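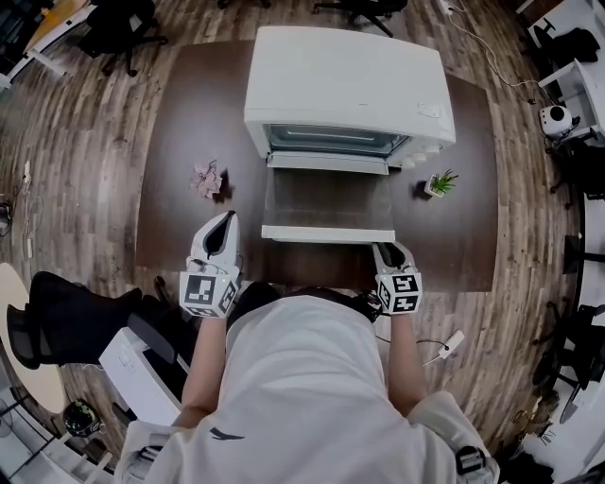

The Zeltance hand-held gripper is a two-jaw capture tool for recording manipulation on everyday objects, sold singly or as a left and right pair. It uses the same jaw geometry as the Zeltance arm-mounted gripper, so trajectories recorded by hand can be replayed without remapping the finger opening. Our bench comparison includes hinged appliances, because a door that swings through an arc shows jaw slip sooner than a pick-and-place task does. On the toaster oven, the right gripper works the lower edge of the open door while the left stays clear on the other side, with both marker cubes carried near the wrists. The black inner lining of the jaw is the replaceable part, and most of the notes below concern it.

Configuration

The pair ships as one left and one right unit, two marker cubes, two data cables, one charging cable and a spare set of linings. Single units ship with one of each and no spare linings. The left and right bodies are mirrored and their cubes carry different marker IDs. Do not swap cubes between units. The tracker will accept a swapped cube and report the left pose as the right.

Specifications

Jaw type: parallel, two-finger, manually actuated
Jaw lining: black elastomer, replaceable
Body: white molded shell
Pose tracking: fiducial marker cube, rigid mount
Continuous recording, full charge: 18 hours
Gripper weight, cube fitted: 800 g per pair
Lining service interval: 40 hours of contact use
Warranty: 24 months, linings excluded

Comparison with the Onton H and the Cilovham trigger unit

Three hand-held units were run by Wissam Matar and Akosua Eshun in October on the same four tasks: open and close an appliance door, turn a small knob, move a light object, move a tall object with a narrow base. The operators alternated between units to limit practice effects.

Door tasks. The Zeltance and the Onton H both held a thin door edge through the full travel. The Onton H has a harder lining and left the operator less margin when the approach angle was off. The Cilovham unit closes by trigger and spring. It grips firmly, but the spring sets the force, so the recorded opening says little about what the operator intended.

Knob tasks. None of the three is good at this. A parallel jaw can hold a small knob across its diameter, but the wrist runs out of rotation before most timers reach full travel. Operators regripped partway. If your dataset is mainly knobs, look at the Ansah three-finger head instead. We stock it and it fits the same cube mount.

Light objects. The Zeltance gave the cleanest opening signal at low force. The Cilovham unit crushed two foam test pieces.

Tall objects. The Onton H was slightly better. Its jaws are longer and make contact higher on the object for the same hand position. Zeltance long jaws close most of the gap and are sold separately.

Marker cube placement

The cube mounts at the base of the gripper, near the wrist. An overhead or head-mounted camera will usually see at least two faces. Tracking is lost when the forearm rolls far enough to put the cube under the hand, and when the operator reaches into a deep cavity such as an oven or a cabinet. For cavity work, add a second camera at table height, opposite the operator. Matte cubes are supplied as standard – the gloss version was discontinued after complaints of glare under ceiling panels.

Cable routing

Run the data cable back along the forearm and down on the outside. A cable that crosses the body will pull on the gripper during two-handed tasks, and the pull appears in the pose data as a slow drift. Leave enough slack for full reach across your table before taping anything down. The cable connector latches. Press the tab before pulling.

Lining replacement

1. Open the jaw fully.
2. Lift the lining at the tip and peel toward the base.
3. Wipe the seat with isopropyl alcohol and let it dry.
4. Press the new lining in from the base forward.
5. Run the zero-opening calibration. A new lining is thicker than a worn one and the old zero will read as a partial opening.

Known limits

Linings are not rated for hot surfaces. Use appliances unpowered. The shell is not sealed against liquids. Firmware before the current release reports battery level too high below one quarter charge.

Bench notes edited by Tudur Trevor. For evaluation loans contact Dela Kwofie. For long jaws and spare linings contact Shagufta Orakzai.

Page revised Sunday, February 8, 2026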